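3.2 The breakfast station

Of the household tasks in our study, making toast was the one participants were least inclined to discuss. Everyone believes they know how to do it. When asked in the first interview to describe the steps, most people offered a single sentence, and one respondent from Grinville offered a single word. The station was set up to find out how much had been left out of the sentence.

The layout uses few things. Each object had to be familiar enough to need no instruction and dull enough to attract no comment, a standard that ruled out the first teapot we bought. The final selection, with the plate at the far side of the toaster, is the one used for all 22 sessions reported below.

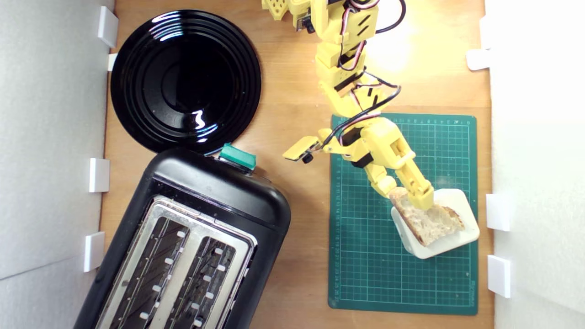

Domestic Routines Group, Department of Everyday Design, Han Institute

The black plate deserves a note. Its raised rings and flat center were chosen on the grounds of contrast, toast being pale and crumbs being paler. In February the ceiling lights turned out to be a rival source of contrast, and the coders learned to tell a crumb from a reflection by waiting to see which of them moved. The green cutting mat gave a gridded surface on which a slice could be set down and its position read off against the printed lines. Several participants took it for a placemat and complimented us on it.

The toaster is a two-slot model with a brushed metal top and a teal-green lever. The lever is the only cheerful thing about it. We kept the same toaster throughout and emptied the crumb tray after every session, a duty that rotated among the authors and was recorded, with signatures, in a log longer than this paper.

3.3 Phases of the task

Following the Mullurix scheme for kitchen work, we divided toasting into 4 phases: approach, alignment, release and waiting. Approach covers everything up to the moment the slice is over the toaster. Alignment is the business of turning a roughly bread-shaped object to suit a strictly slot-shaped hole. Release is brief. Waiting takes up most of the time and produced most of the conversation, very little of it on the subject of toast.

Alignment was where the interview accounts and the sessions parted company. No one had mentioned it in advance, yet slices were turned, tipped and reconsidered before going in. The choice between the 2 slots also invited more thought than it can have repaid. Dong-hyun Cha, who coded the Saturday sessions, proposed a separate label for hesitation over which slot to use, and the label was adopted after a discussion that itself showed a fair amount of it.

Bread type mattered more than we had planned for. Whole-grain slices have an uneven surface and give up seeds when handled, and a seed on the mat had to be coded as something. We settled on "debris, minor." Slices already toasted were used for part of the work, as they hold their shape and spare the building its smoke alarm. 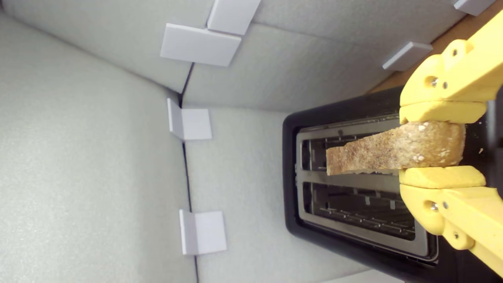
Figure 1. Toasted whole-grain slice just above the two-slot toaster.

Position was scored on a scale from 0 to 100 using the Itance sheet, with the top score reserved for a slice lined up squarely with its slot. Scores near the top were rarer than participants' opinions of their own toast-making would suggest. The scoring sheet has no field for browning, a gap that two reviewers of an earlier draft raised independently and with some feeling. We regard browning as a matter of taste and leave it to future work.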